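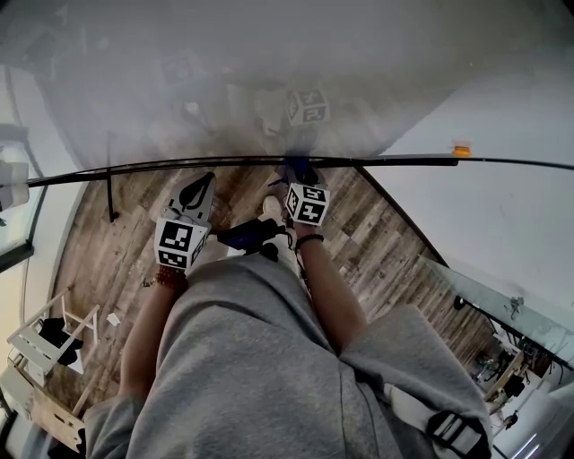
The Gostel glass-top table, with its black rail, over a plank floor.

Gostel Glass-Top Table
by Prernley

Home > Tables > Glass > Gostel

In stock at the Brivdale warehouse
Ships in 4 boxes
Add to cart | Save for later | Ask us something

Overview

The Gostel is a clear glass table with a black rail, and it has been in our catalog longer than the people who answer our phones. It is a large, plain thing that you put other things on. It seats 6 adults who like each other. If you drop a fork, you can watch it all the way to the floor and then go on looking at it through the table while you decide whose job it is to pick it up.

People buy glass tables because they want the room to look bigger. The room will look the same size as before, with a table in it, but you will see more of the floor. If you paid good money for your floor, this is a decent argument. If you did not, we also sell wood tables, and several of those come in very dark stains.

We should be clear that clear glass is clear. Your shoes will be part of the place setting. So will the dog, the power strip, the box you meant to take to the attic, and the foot your uncle has quietly taken out of his loafer. Customers write to us about this every year, mostly in December, when they have company.

The top

One piece of tempered glass, 70 inches long, with polished edges and corners eased enough that a hip will survive meeting one. It goes on last and comes off first. Under a bright window the surface picks up a milky kind of sheen, and it will reflect whatever you hold over it. Some people find this elegant. Others find out how their chin looks from below.

There is no film, tint or coating on it. We tried a coated version for a while. It was sold as resisting fingerprints, and it did resist them, in the sense that it put up a fight before losing. We dropped it and lowered the price.

The rail

The black rail is what makes a Gostel a Gostel. It gives you an edge you can find without looking, which is handy on a table you can see straight through. It also gives small objects a place to sit. We did not plan on that. Leave the table alone for an afternoon and something will be on the rail: an eraser, a bottle cap, one orange piece of a toy that nobody in the house will claim. The rail is powder-coated steel and does not care.

It can be wiped with the same cloth as the glass. Please don't hang bags from it. It will hold them, but then you'll be the household with bags hanging off the dining table, and you can see those through the glass too.

What's in the boxes

Box A: the glass top, in foam, in cardboard, in more cardboard
Box B: the rail, with end caps and felt
Box C: the legs and cross braces
Box D: screws, rubber pads, hex key, instructions, and a spare hex key for when the first one goes where hex keys go

Total shipping weight is 179 pounds. We mention this early so you can start being nice to your neighbors.

Putting it together

Clear the floor first. Lay out a blanket and build the base upside down on it. Leave every screw a little loose until all the legs are on, then turn the base over and tighten them in turn. Press a rubber pad onto each support. Bring in the glass with a second adult, set one long side down, and lower the other. Check that the top sits flat before anyone lets go. The rail goes on after that.

The instructions were rewritten last year by Elisa Guerra, who had put one together using the old ones and came back with notes. The old ones had a drawing in which the table appeared to have its legs on the ceiling. Her version uses the word "upside down" in large letters and has cut our phone calls by a lot.

Do not stand on the base. Do not stand on the glass. Do not stand on the box the glass came in while the glass is still in it, a sentence we had to add after a specific incident.

Living with it on a wood floor

The legs come with felt feet. On wood planks they slide easily, perhaps too easily if you have children who have noticed. Swap in the rubber feet from Box D if you want the table to stay put. Brush the felt clean now and then, as a bit of grit stuck in it will draw on your floor with great patience.
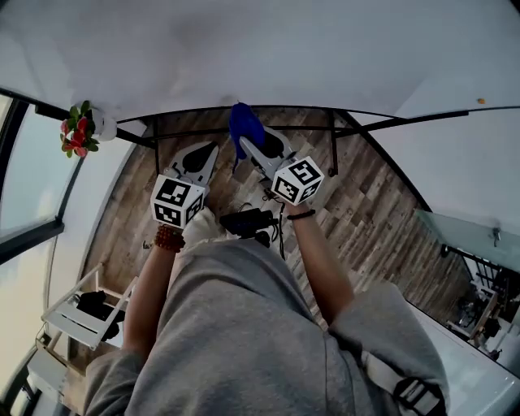 The floor itself will need more sweeping than it used to. The amount of dirt is the same, but you have taken away its roof. Anything that used to live a peaceful life under a solid table, like cords, socks, doll clothes or the good scissors, is now on display during meals. Most owners settle on a quick pickup before dinner. Cords are the worst of it. If you run a charger or a lamp across the room, take it along the wall, or tie it to the back of a leg with the cable straps we sell for more than they're worth. Any strap will do.

Mixed-tone planks are the most forgiving thing you can have under clear glass. Browns and grays together hide crumbs very well, and knots in the wood can pass for spills, or the other way around. A solid dark floor shows every grain of salt. White carpet under a Gostel has been tried, by a couple who later returned the carpet.

Cleaning

Warm water, a drop of dish soap, a soft cloth, then a dry one. Wipe the underside as well. Yes, the underside. Small children touch it, and so do large adults who push back their chairs by gripping the edge. You will believe a smear is on top, scrub at it for a while, and slowly come to understand where it is.

Beaded bracelets, watch clasps and the bottoms of unglazed mugs are the usual sources of fine scratches. You don't have to take off your jewelry to eat soup. Just don't lean on it and drag.

Hot pans want a trivet. Tempered glass handles a warm plate with no complaint, but a pan straight off the burner is asking a lot of it.

Finishes and matching pieces

The rail comes in black. We are often asked about brass. The rail comes in black.

The Bortolotti bench was made to go with the Gostel and tucks in under the long side, where it can be seen. It is sold separately. The Bortolotti stool is also sold separately and matches nothing we carry, though it sells very well.

Details

Maker: Prernley
Model: Gostel
Length: 70 in
Seats: 6
Top: clear tempered glass, one piece
Rail: powder-coated steel, black
Feet: felt, with rubber set included
Assembly: two adults, one of them calm
Shipping weight: 179 lb
Boxes: 4

Delivery

We deliver to the room you choose, provided that room can be reached by a piece of glass that doesn't bend. Measure your stairwell. Then measure the turn at the top of it, which is where these things go wrong. Nigel Clegg runs our delivery desk and would much rather look at a sketch of your hallway before the truck leaves than hear about it from the landing. Send him the sketch. It can be bad. He has seen ones drawn on napkins, and one on the back of our own invoice.

If the top arrives broken, leave it in the box, take a photo of the outside and call us. We will send another top. Please don't pick through it to see how bad it is. It's glass, and it's broken, and that is how bad it is.

Returns

You can send it back if it's unused and still in its packaging. Once it is built we'd ask you to think hard about whether you'll ever get that foam back in the way it came out. Returned tops have reached us wrapped in bath towels, a sleeping bag and, once, a shower curtain with the rings still on. All of these tops were fine. We kept none of the towels.

From people who own one

"Looks good, solid, no wobble. I did not know how much string cheese my son was putting on the floor. Now I know."

"Husband walked into it twice the first night. The rail helps. He's fine."

"Bought it to do puzzles on. The light comes up through the pieces, which sounds nice and makes it harder. Keeping it anyway."

"Took one star off for the cat, who lies on it and can be viewed from underneath. Put the star back on for the same reason."

Questions we get

Can I use it as a desk?
Many people do. An optical mouse won't track on bare clear glass, so get a pad.

Will it hold a sewing machine?
Yes. Put a mat under it, or the noise will travel.

Can it live outdoors?
The glass can. The felt, the screws and our warranty can't.

Is the top replaceable?
Yes. Order part "Gostel top, clear" from the Brivdale parts counter. The rail, legs and end caps are stocked there too, and so are hex keys.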